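T-shirt folding

T-shirt folding is the everyday business of getting a T-shirt flat and small enough to put away, and I've been keeping this entry going since June because I can't leave the subject alone!

The usual way (my mum's, and probably yours) starts with the shirt laid out flat. Smooth the body, bring the sleeves in, then halve it from the hem up. Sleeves are the fiddly bit - they bunch if you drag the shirt by its shoulders.

Rolling suits travel. Þórarinn Bergmann, who edits the laundry pages with me, rolls everything, and his drawer holds some 60 tees sorted by colour. I file mine upright, so I can see every favourite at once.

Heavy cotton keeps a crease best. Thin jersey slides about, so I fold it on a towel. For jumpers, see the separate entry - they're bulkier and need a looser fold.
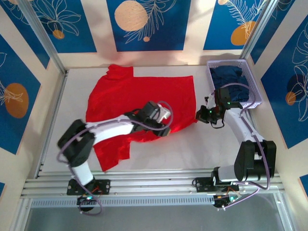
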